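Yaneth Yupanqui
Short thread on bagging fruit, after my last order from Bedoya came home with a bruise on every second apple.

I buy a mix most weeks: apples, bananas, something orange, a dragon fruit when the price is decent. All of it used to go into one bag in whatever order I grabbed it.

Now I do apples first. They're the heaviest thing I buy apart from melon, and they sit flat at the bottom. Open the bag all the way on the table and lower them in. Don't drop them from the rim.
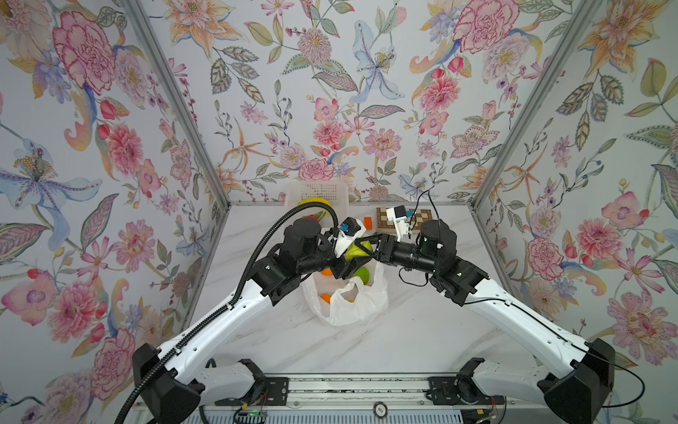 Green apple held above the bag. Banana and dragon fruit wait.

Bananas stay in the basket until the end. Same for dragon fruit. The green tips on the scales bend and then go brown by the next morning.

Bags: I've tried the thin ones from Clillotar and the thicker ones from Dundus. Thin ones are fine up to 900 grams or so in my kitchen, then the handles stretch. A pack of 20 lasts me a good while because I reuse them.
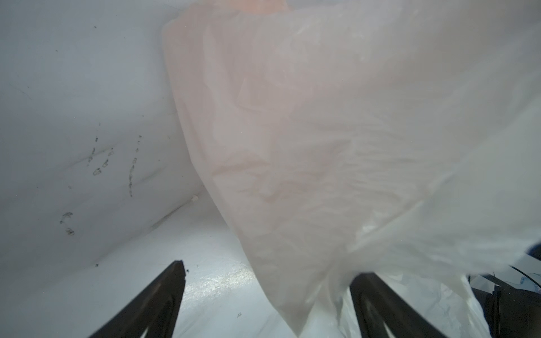 Thin plastic, wrinkles and all.

Thin bags also cling to themselves. Rub the top edge between your fingers to get it open, then put your whole hand in and push the corners out. It takes a few seconds and saves you fighting it with an apple in the other hand.

Small oranges can go on top of the apples. One of mine weighs 175 grams, so I don't worry about them pressing on anything. If the peel is already soft, eat that one first and leave it out of the bag.

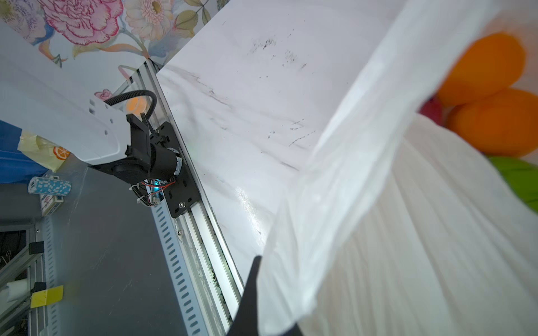

Oranges by the bag. Marble pattern shows every scuff.

I wipe the table after with Fusent spray and a dry cloth. The dark marks need a second pass.

Someone asked about storage. Apples go in the fridge, bag left open. Bananas on the counter. Oranges keep 7 days out in February, less in summer.

Grapes get their own bag. I'll do those another time.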